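Three weeks with two grippers and one stubborn drawer

I had pestered the test engineer at Sturnby for months before she let me come over and talk. Her group doesn't build arms. They buy them, bolt things to the wrist and write down what goes wrong, and then they tell the rest of us, which is why half the small labs I know have a Sturnby PDF open somewhere on their desktop. She agreed on two conditions: I'd leave her name out, and I'd bring my own coffee (theirs, she said, is "a kind of hot brown apology").

We sat in the back office in February with our coats on. I wanted to hear about the gripper comparison, because I'm about to spend real money on one and I'm scared of picking wrong.

"Everybody asks me about grip force," she said, before I'd even got my notebook flat. "They come in with the number written down. And I say, what are you picking up? And it's, you know, a sandwich."

The two candidates this winter were the Brateo, a plain two-finger parallel gripper, and the Dretilard, which has softer pads and its own little controller box. Both went on the same arm, with the same table and the same chores. The chores are what I like best about her reports! There's always play food, there's always something with a handle, and there's always one job that sounds so easy you wonder why they bothered.

This time the easy one was the drawer. Open it, put something in or take something out, close it again. They ran it 200 times per gripper.

"I thought we'd be done by lunch on the first day," she told me. "The handle is curved, so there's a good place to hold it and a lot of bad places. If you come in a little high, the fingers ride up the curve. You get a bit of movement, the arm thinks it's got it, and off it goes with nothing in its hand."

I asked which gripper did better and she made a face. The Dretilard pads held on more forgivingly, she said, but they're fat, and there isn't much room behind a handle like that. The Brateo fingers are slim and slipped in behind it nicely, as long as the approach was good. When it wasn't, they let go sooner.

"So on paper it's a tie," she said, "and in my heart it's the Brateo, because I can fix an approach. I can't make a pad thinner. Well, I can, I own a knife, but then I have to put that in the report."

Then we got on to bread, and I think we stayed there for half an hour. A slice of bread is a rotten thing to grab, she says, and a slice with a bag around it or under it is worse. The plastic shines and crumples and the depth camera gives you mush. They tried two camera heights, the higher one raised by 30 centimeters, and the higher view helped with the drawer walls getting in the way but made the slice look smaller, so the edge came out jumpier. She went with the lower one in the end. She didn't sound thrilled.

What about the peppers and the banana? "Oh, the peppers are lovely. Anybody can pick up a pepper. We leave them out so the arm has something to be wrong about." If the target is the drawer and the planner gets interested in a banana, she wants to know. It happened more with the Dretilard's bundled software than with the Vukadinović controller they normally use, and she thinks that's a settings problem that she never quite got to the bottom of.

I did push her on money. The price gap between the two is 900 dollars, and I wanted her to tell me that it matters or that it doesn't. She wouldn't. She did say that changing fingers on the Brateo takes her one hex key and a few minutes, and that the other one made her say words she wouldn't repeat with my recorder running.

Before I left she pulled up some views of the table work and let me copy a few.

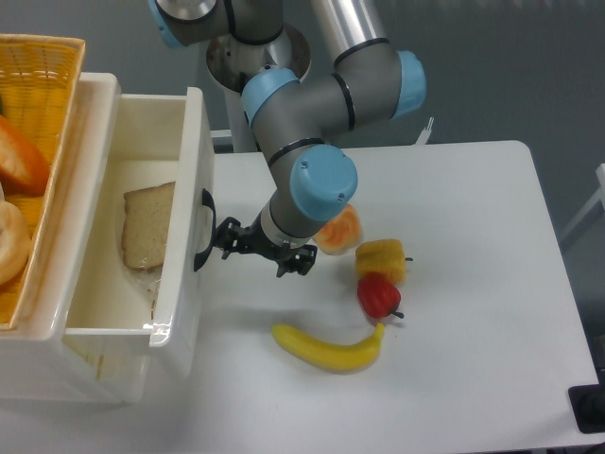
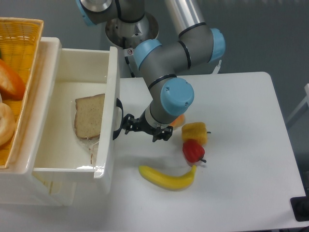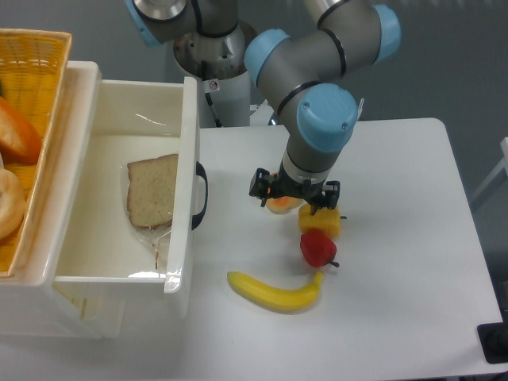
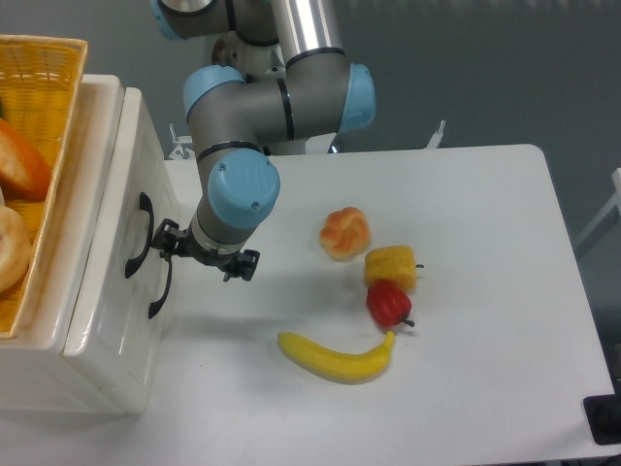

What she would do differently

I always ask this one and people usually dodge it. She didn't. She'd start with the handle next time, before any picking at all, and she'd use three or four handle shapes. "A pepper tells you the thing closes. A handle tells you where it thinks its own fingers are."

She'd also log the retries properly. They had roughly 40 drawer runs marked as good where the arm had actually needed a second go, and it took her two evenings of going back through recordings to sort them out. The report now has a separate column for that, and she'd like everyone who downloaded the early version to please go and get the new one.

And the pads? She's asked for a thinner set and is waiting to hear. I've put off my own order until she does, so if you need me, I'll be using the old gripper with the rubber bands on it for another month.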